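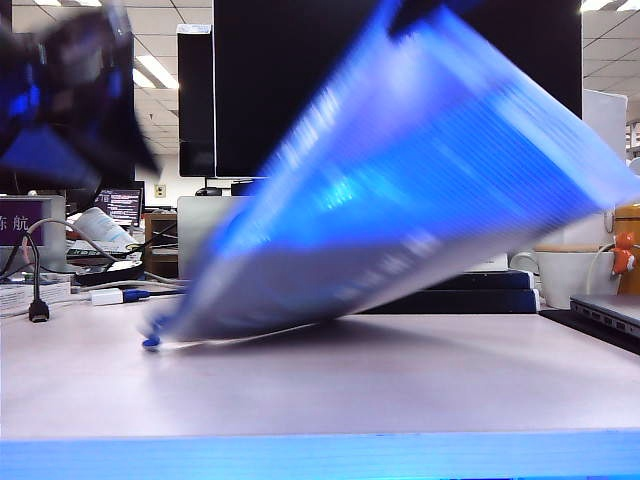

Fig. 1. Blue translucent object in fast motion over the desk, tip touching the surface. Fixed camera.

Week 6 notes: throwing away frames (and when not to)

Right, these are the notes from Monday, tidied up a bit. I talked too fast in the second half, so if your own notes stop at the words "blur score", start reading there.

The question for the week: you've recorded a pile of demonstrations, you want to train a policy on them, and plenty of the frames are smeared. Do you drop them, down-weight them or leave them alone?

Fig. 1 is a good one to keep beside you while you read. Look at how uneven the blur is. You can still read 东航 on the purple label over on the left, and the clownfish clipped to the mug is perfectly recognisable, but you couldn't separate the gripper's fingers if your degree depended on it. A sharpness score taken over the whole picture will be fairly happy with that, because most of what it measures is office. Ceiling tiles have lovely edges! The policy doesn't care about ceiling tiles.

So, first point: where you measure matters more than what you measure with. Variance of the Laplacian is fine. It's two lines of code and you've all got it from week 3. Just don't run it over the full image.

What we did

Ruxandra Ilie and I took the Brivus set, 1719 episodes of desk-top pick and place, and trained the same policy three ways.

Keep everything: no filtering at all.
Global filter: drop any frame whose full-image sharpness falls below a threshold.
Local filter: same score, but only inside a window around the projected gripper position, with the window size fixed for all episodes.

Each policy then got 100 trials on the same tasks, with the start positions drawn beforehand so no version got an easier morning than the others.

I'd put money on the local filter (a coffee, to be exact, which I now owe Usa Boonyarit). It came last. Keeping everything came first and the global filter landed in between, close enough to the first that I wouldn't want to argue about the difference.

Why the local filter did badly

Think about which frames it throws out. The gripper is blurred when it moves quickly, and it moves quickly during the reach and just after the release. Filter hard on gripper sharpness and you're left with a heap of frames where the arm is nearly still. The policy learns from those that nearly still is a sensible thing to be. Ours hovered. It would get within a finger's width of the object and sort of think about it.

You can see this without training anything, by the way. Plot a histogram of joint speeds before and after filtering and the right-hand side simply goes missing. Please do that plot first in the lab, it takes a minute and would have saved me most of April.

The see-through problem

Somebody asked about transparent things, and I gave a rubbish answer, so let me try again. Go back to Fig. 1. The light grey panel behind the blue object shows through it. With a solid object, blur mixes object and background along the edges. With a translucent one the background is already mixed in everywhere, and then the motion smears the lot. A segmentation mask drawn on that is partly guesswork, even when a person draws it. Daranee Thaweesak had two annotators mask the same blurred frames and they agreed well on opaque objects and quite poorly on translucent ones. My advice is to treat those masks as soft labels, or leave them out of your scoring and say that you did.

What works better

Weight, don't drop. Keep the blurred frames, but let the image loss count for less in them while the action loss stays at full strength. The joint readings are perfectly good even when the picture isn't. Uyên Võ's version of this beat keep-everything on the reach, and made no difference I could measure on the grasp.

For the lab

Use the Wannasri subset on the course drive (3000 frames, already cropped). Work out global and local scores, plot both against joint speed, and find five frames where the two scores disagree badly. Bring them along. We'll put them up on the screen and argue.

Reading: chapter 4 of the course pack, up to the bit on deconvolution. Skip the proof unless you like that kind of thing. Imad Tarawneh is covering the Thursday group and has the marking sheet.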